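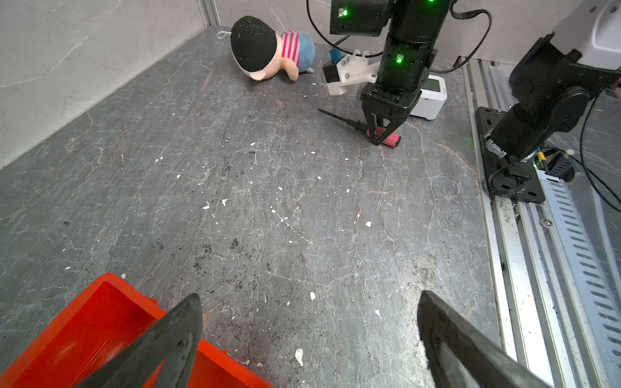
Section 4: Setting up and using the Griltby water flosser

Read this section through before you fill the tank. Most of the complaints we see come from people who plugged the unit in, pointed it at their gums on full power and then put it in a cupboard.

The box and the adverts for the Griltby make some large promises. A water flosser rinses loose food and soft plaque from between the teeth and along the gum line. It doesn't whiten, it doesn't shift hardened tartar, and it doesn't replace your toothbrush. Whether it can replace floss or small brushes is a question for your dentist or hygienist, who has seen your mouth. We haven't.

4.1 Before first use

1. Take the base, tank, handle and tips out of the box. The handle hose is already fixed to the base. Don't try to remove it.
2. Check that the number on the underside of the base begins with 3431. Units with any other number use a different tank valve and need the older guide.
3. Wash the tank and tips in warm water with a little washing-up liquid. Rinse well.
4. Stand the base on a flat, dry surface within reach of a socket, away from the edge of the basin.
5. Press the tank down until it clicks. If it doesn't click it will leak, and pressing harder on the lid won't help. Lift it off, turn it round and try again.

Caution: Never handle the plug with wet hands. Don't use the unit in the bath or shower, whatever you may have read about the handle being splashproof. The handle is splashproof. The base is not.

Note: The Konby travel adaptor sold alongside this model changes the shape of the plug and nothing else. It will not convert voltage.

4.2 Fitting a tip

1. Switch the unit off.
2. Push the tip into the top of the handle until the coloured ring sits flush.
3. Tug it gently. A tip that comes out in your fingers will come out in your mouth.
4. To remove it, hold down the button on the neck of the handle and pull.

Two sorts of tip are supplied. The plain tip suits most people. The soft rubber one is meant for use near implants and deeper gum pockets, and should only be used there if your dentist has told you to. Extra tips made by Aaltonen fit this handle. They cost more, and we have found no difference in how they clean. Tips that merely claim to fit "all leading models" often don't.

Give each person in the household their own tip. The coloured rings are there for this. Sharing a tip and rinsing it in between isn't good enough.

4.3 First session

1. Fill the tank with lukewarm water up to the line. Very cold water can be painful on sensitive teeth, and hot water will damage the seals.
2. Turn the pressure dial to the lowest setting. It leaves the factory turned halfway up – too strong for a first go.
3. Lean well over the basin and put the tip in your mouth before switching on. Done the other way round, you will wash the mirror.
4. Close your lips loosely so that water can run out into the basin.
5. Switch on. Hold the tip at 90 degrees to the tooth, pointing at the gum line. Don't aim it down under the gum.
6. Start at the back teeth and work forward, pausing for a moment at each gap. Do the outside of the upper teeth, then the inside, then the same for the lower teeth.
7. Switch off before taking the tip out.

The motor stops by itself after 2 minutes. This is a safety cut-out to rest the motor. It doesn't mean your teeth are clean. If you haven't finished, wait until the light goes out and carry on where you left off.

Caution: Don't point the jet under the tongue, into the ear or nose, or at the back of the throat. Children should use the unit only with an adult beside them.

4.4 Raising the pressure

Stay on the lowest setting for the first week. After that, go up one step at a time if you feel no soreness. There is no prize for reaching the top setting, and plenty of people never need it. The word "deep-clean" printed beside the highest mark is marketing. It is the same jet, only stronger.

A little bleeding in the first few days can happen when gums are already inflamed. If it goes on beyond a week, or is heavy, or comes with pain or swelling, stop and see your dentist. Don't turn the dial up in the hope of clearing it.

If you have had a tooth out or any other mouth surgery, ask before using the unit again. The same goes if you have been told to take antibiotics before dental treatment.

4.5 Mouthwash in the tank

You may add Bernent mouthwash to the water, up to one part in two. We don't see much point in it. Most of it goes straight down the plughole, and it costs a good deal more than water. If you do use it, run a full tank of plain water through afterwards or the valve will gum up.

Never put any of these in the tank: salt, bleach, bicarbonate of soda, essential oils, hydrogen peroxide. Damage caused by them is easy to spot when a unit comes back and isn't covered by the guarantee.

4.6 After each use

1. Lift off the tank and tip out what is left.
2. Put the empty tank back and run the motor for a few seconds to clear the hose.
3. Remove the tip, rinse it and leave it to dry in the open.
4. Leave the tank lid off overnight.

Once a month, run a tank of half white vinegar and half warm water through the unit, followed by a tank of clean water. In hard water areas do it more often.

4.7 If something goes wrong

Motor runs but no water comes out: reseat the tank and check that the small black valve underneath is in place.

Weak jet: change the tip first. Limescale in the tip is the usual culprit.

Unit won't start: try another socket. Many bathroom shaver sockets can't supply enough power for the motor.

Water under the base: unplug at once and don't use the unit again until it has been checked.

For replacement valves quote part 2136. Tank seals are sold separately and are listed in Section 6.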